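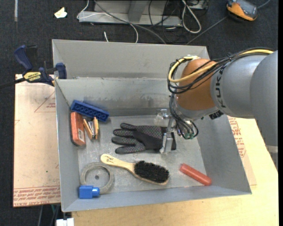

Clurarside Public Works, Water Distribution Section

The quietest hour on the Clurarside water system begins at 2 a.m. Dishwashers have finished, most sprinklers have not started, and the flow into each district zone drops to its lowest value of the day. For the section's senior leak technician, that value is the most useful number the department collects.

"In the daytime a leak hides inside demand," the technician says. "At night you take away most of the demand and look at what's left. Some of it is legitimate. A bakery, a hospital, toilets running. You subtract what you can account for, and the remainder is either a leak or a bad assumption."

The method is known as minimum night flow analysis, and Clurarside has used it in its present form since the Pundbridge zone was isolated with its own inlet meter. Pundbridge has 842 service connections, nearly all residential, on a mix of cast iron and ductile iron main. It was chosen as the first zone for a practical reason: it could be closed off with very few valve operations.

"Everyone asks about software," the technician says. "The software is a subtraction. The hard part is knowing your boundary valves are shut. If one is passing water, your zone is bigger than you think and every figure you produce is wrong by an amount you can't see."

Boundary valves are checked with a pressure test. The crew lowers pressure in the zone in steps while recording at hydrants on both sides of the line. A sound boundary shows pressure falling on one side and holding on the other. In Pundbridge the first test failed. One gate valve had been recorded as closed on the drawings and was partly open in the ground. It turned clockwise to open, the reverse of its neighbors.

"That was an old purchasing decision," the technician says. "There was a period when valves were bought to two different patterns. The drawings don't say which. We paint the lid now."

When the night flow in a zone rises and stays up for several nights, the section begins to narrow the search. Acoustic loggers are placed on valve stems and left overnight. Each one records noise level through the small hours, and a steady noise that never drops is treated as a point of interest. Crews then use a correlator, with one sensor on each side of the suspected section. The instrument compares the arrival time of the same sound at each sensor and calculates a distance.

The calculation depends on pipe material and diameter. Sound travels quickly in iron and much more slowly in plastic, where it also fades over a short distance.

"If the main has a plastic repair in it that isn't on the record, the correlator will give you a confident answer in the wrong place," the technician says. "You dig a dry hole. A dry hole costs nearly as much as a wet one, and then you have to dig the wet one as well."

The section's rule is that a location must be confirmed with a ground microphone before excavation. The exception is water at the surface with a measurable chlorine residual, which is taken as sufficient evidence that the source is the main and not groundwater.

Pressure is the other half of the work. The Gilbert zone, which sits at the bottom of the system, used to run well above what its customers needed at night. A pressure-reducing valve now holds the outlet at 50 psi overnight and allows it to rise in the morning.

"Existing leaks run slower at lower pressure, and new ones start less often," the technician says. "You also get fewer calls about hammering pipes. The cost is maintenance. The pilot strainer clogs, the valve starts to hunt, and then you have pressure swinging up and down all night, which is worse than leaving it high."

Strainers in Gilbert are cleaned every 3 months. The interval was longer at first and was shortened after the valve began hunting in August, following work on the supply main upstream.

Asked what customers could do, the technician suggests reading the meter last thing at night and again first thing in the morning, with no water used in between. Any movement on the small dial points to a leak on the customer's side. The most common cause is a toilet flapper. The next is the service line between the meter and the house, where a soft patch in the lawn may or may not show.

Work on the next zone, Skakmont, is waiting on two new boundary valves. The inlet chamber is built. The meter has not been fitted.

Comments

Gilbert resident
Can you say whether the overnight pressure affects fire sprinklers? Our building has them on three floors.

Water Distribution Section
Sprinkler systems in the zone were reviewed before the setting was changed. Please call the office with your address and we can check the record for your building.

pipewrench
Did the meter test. Dial moved. It was the flapper in the downstairs bathroom.

Skakmont Hill
Which streets will be shut off when the new valves go in?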